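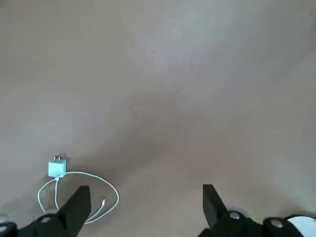

Vakard to buy Gilani's clinic pharmacies

Drugstore chain Vakard has agreed to buy the 40 in-clinic pharmacies run by Gilani, the two companies said on 2026-06-12. Terms were not disclosed. The pharmacies employ 1,374 people, and Vakard said it will keep all but four of the sites open.

The deal gives Vakard its first counters in Plolberg, where rival Esham has 11 stores. Esham held its own talks with Gilani in February - those ended without an offer.

Houshang Tabrizi, who runs Gilani's pharmacy unit, will stay on through the handover. Patients do not need to transfer their prescriptions.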